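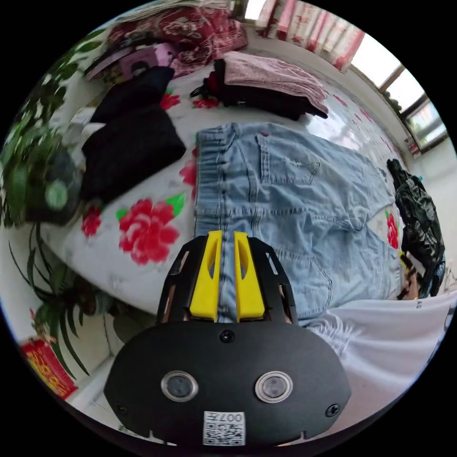 Karine Petrenko said she had stopped buying jeans online altogether after sending back four pairs in one summer, all of them marked as the same size. She was one of 1,545 shoppers who answered a survey on clothes sizing published by the consumer group Kirkari on 9/15/24.

The survey found that trousers and jeans cause more trouble than any other kind of clothing. Waist size was the most common complaint, followed by leg length and the fit across the hips. Shoes came a distant fourth.

Kirkari also bought 88 pairs of women's and men's jeans from high street shops and websites and measured them with a tape. Pairs sold under the same label size differed at the waist by up to seven centimetres. In some cases two pairs of the same style from the same shop, in different washes, were more than two centimetres apart.

There is no law in this country that says how big a size 12 or a 34-inch waist has to be. Shops set their own measurements, usually working from a standard body shape they have chosen for their customers, and many have changed those measurements over the years without changing the number on the label.

Laurier Kennedy, who wrote the report, said the problem had got worse as shops added more stretch to their cloth.

"A stretch pair and a stiff pair can carry the same size and be cut quite differently," Kennedy said. "The shop knows that. The customer looking at a phone screen has no way of knowing it."

Elastic waists were a mixed case. Shoppers who bought them were less likely to send them back, but several said the size guides were of little use, as they gave the waist at rest and did not say how far it would stretch. Kirkari wants both figures to be given.

The group is asking shops to print the actual waist and inside leg measurements of the garment, in centimetres, on the label and on the product page. It says this could be done at little cost, as most makers already check these measurements before clothes leave the factory.

Dradetex, which supplies denim clothing to 275 shops, said it would try out the new labels on part of its range from December. A spokesman said the company had been thinking about the change before the report came out.

"We get the returns too, and somebody has to unpack them, check them and fold them again," he said. "If a label with two numbers on it cuts that down, we are happy to print it."

The online shop Plamora was more cautious. It said it already offered a detailed size guide and that body measurements were easier for most people to follow than garment measurements. It has no plans to change its labels but will look at the results from other shops.

Returns have become a sore point between shops and their customers. A growing number of websites now charge for sending clothes back, and a third of those who answered the survey said they had kept something that did not fit to avoid the fee — in most cases a pair of trousers. Some had passed the clothes on to family or a charity shop. Others said they were still in a drawer.

Kirkari suggests that shoppers measure a pair they already own and like. The jeans should be laid flat with the waistband closed and the front and back edges level, then measured straight across and the figure doubled. The inside leg is taken from the crotch seam to the hem. Old pairs will often have given a little at the waist, and the group says it is worth allowing a centimetre for that.

It also advises reading the care label before cutting off any tags. Cotton denim without stretch may shrink in its first wash, and a shop may refuse to take it back afterwards.

The full report, with the measurements for every pair tested, can be read on the Kirkari website. Printed copies can be ordered by post.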